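# The case for a crowded worktop

There is a habit in our field of clearing the table before recording begins. The cloth is smoothed, the mugs go into a cupboard, and a single object is placed on a plain surface under even light. The resulting demonstrations are tidy, quick to label and pleasant to watch. I wish to argue that they are a poor basis for teaching a machine to work in a home, and that institutions which fund the gathering of such examples should say so in their guidance.

My own views were formed at Flosivari, where the Casa collection has reached 2833 demonstrations of ordinary kitchen tasks. The early part of that collection followed the usual custom. A policy trained on it performed well on the bare table on which it had been taught, and badly when Aušra Mägi left her lunch things beside it one Saturday. The arm reached for the correct object, met a container it had never been shown, and stopped. Nothing about the task itself had changed.

The remedy we adopted was a modest one. Operators were asked to leave the counter as a household might leave it, and to treat appliances, jars and packaging as part of the lesson. Toy foods remained in use, as they survive a firm grip and do not spoil, but they were no longer the only things on the counter. More than one view of the working area was kept, so that a board or a plate appears from opposite ends of the same counter. 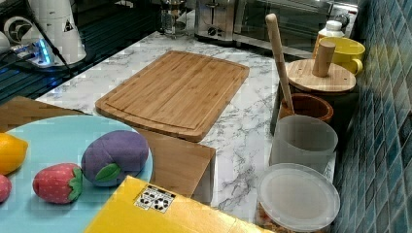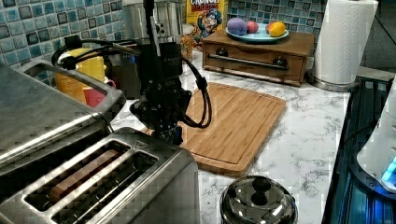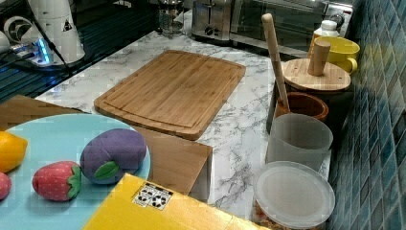
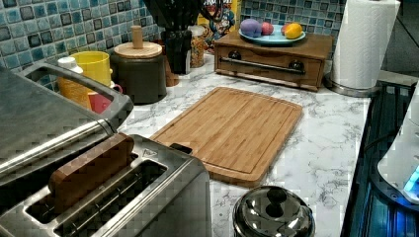 *The cutting board and its surroundings, seen from different positions at the same kitchen counter.*

Three objections are commonly raised, and each deserves a proper answer.

The first concerns cost. A crowded counter takes longer to set out and longer to restore between attempts. Mirsad Petkov, who supervises our operators, found that a team which had completed 40 demonstrations in a session under the old rules completed fewer under the new ones, and he was right to report this plainly. Yet the number of recordings is a measure of effort spent. It says very little about what has been learned, and funders who reward volume alone will receive a great deal of the same thing.

The second objection is scientific. If everything varies at once, it is difficult to know why a system fails. I accept this in part. A controlled set should be kept for testing, and ours consists of 16 fixed arrangements, recorded with care and never used in training. What I cannot accept is the step from a controlled test to a controlled education. We do not teach an apprentice cook in an empty room and then express surprise when the kitchen confuses him.

The third objection is more serious. Souad Farouk has argued, in discussion at Vlachou and elsewhere, that clutter arranged by researchers is still arranged. The same mug returns day after day, and the same cereal stands against the same tiles. A learning system may come to rely on these things as landmarks, in which case we have merely replaced one narrow setting with another. I believe she is correct. Our partners at Ratcombe moved their equipment between 4 kitchens during August, and the examples they brought back exposed weaknesses that no rearrangement of our own shelves had found.

It follows that guidance on this subject should ask for two things. Collections should state in writing how their surroundings were chosen, how often they were altered and by whom. They should also preserve unsuccessful attempts, with a short note from the operator, instead of discarding them at the end of the day. Mirjana Berisha has kept such notes since she joined the project, and they are consulted more often than any other record we hold.

None of this requires new equipment. It does require that operators be given time, and that their judgement about what belongs on a counter be treated as part of the method. At present most published accounts describe the arm, the cameras and the training procedure at length, and give the kitchen a single sentence. I should like to see that sentence become a page, written by the people who set out the objects and put them back.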